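Kelik Kitchen Task Kit: review against the Marchal handling code
April 21, 2018

The Kelik kit supplies simulated kitchen tasks for checking gripper arms against written rules. We assessed it on 33 tasks, using the Marchal code as our reference. Clearances around the hob are easy to set – the limits sit in one plain file.
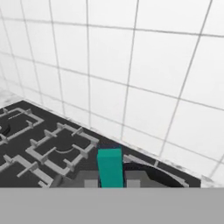
Reading time: 1 minute

A block between the finger pads, with a pan and grates close by, is a fair test of the code's rule on spacing. Logging is thorough, though the manual omits stop conditions. Users should write their own before the first run.

Recommended, with that reservation.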